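Folding and Sorting Assistants (part-time, fixed term)
Harnberg Clothing Store, Sandhu Trust 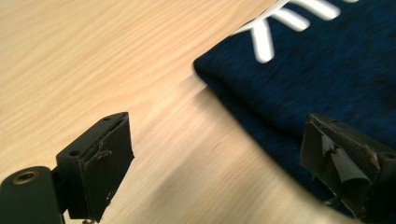
About the post

The Sandhu Trust wishes to appoint three Folding and Sorting Assistants to work at its clothing store in Harnberg. The posts are part-time, at 15 hours per week, and are offered for a fixed term ending in July. Applications are also welcome from people returning to work after a break.

The store receives donated clothing from households across the Bredar district and prepares it for families referred by local schools, health visitors and advice services. In the last financial year 393 households received a parcel. Demand for everyday items – T-shirts, school jumpers, pyjamas and plain trousers – has grown considerably, and the Trust has therefore set aside funds for additional paid hours at the folding tables.

Main duties

Checking incoming garments for stains, tears, missing buttons and worn seams, and setting aside those that need mending.
Folding T-shirts and other tops to the store's standard size, with sleeves turned in and any printed design facing upwards.
Sorting folded items by size and type and placing them on the correct shelf.
Making up parcels from written request slips, including a second check of sizes before a parcel is closed.
Keeping table tops clear and clean between batches.
Recording the number of parcels completed at the end of each shift.

Assistants work standing or seated, as they prefer. Much of the work is repetitive and is done at a steady pace. Post-holders will be expected to lift boxes of moderate weight from time to time, although a trolley is provided and adjustments can be agreed with the store manager.

Person specification

Essential: care and patience in handling other people's belongings; the ability to read size labels and follow a written list; good timekeeping; a courteous manner with donors and colleagues; respect for the privacy of the families served.

Desirable: experience in a shop, laundry, hotel linen room or similar setting; simple hand-sewing; knowledge of children's clothing sizes.

No formal qualifications are required. Training in folding, grading and the use of the Gindby stock sheets will be given during the first week, and all training hours are paid.

Hours and conditions

Shifts are worked in the mornings or early afternoons. Applicants should state which they would prefer – the Trust will try to meet preferences but cannot promise to do so. Paid leave is given in proportion to hours worked. Travel costs within the Bredar district are repaid on production of a ticket or receipt.

The store is on the ground floor and has step-free access from the street. An accessible toilet and a small kitchen are available to staff.

How to apply

Please send a letter of no more than two pages, explaining your interest in the post and giving the names of two referees, to Naheed Rajput, Store Manager, at the Harnberg Clothing Store. Letters may be handwritten. Application packs in large print may be collected from the front desk.

Applications must be received by March 12, 2022. Shortlisted applicants will be invited to a short interview and a practical exercise at the folding table, lasting about 70 minutes in total. Questions about adjustments at interview should be addressed to Nusrat Sethi in the Trust's personnel office, who will treat them in confidence.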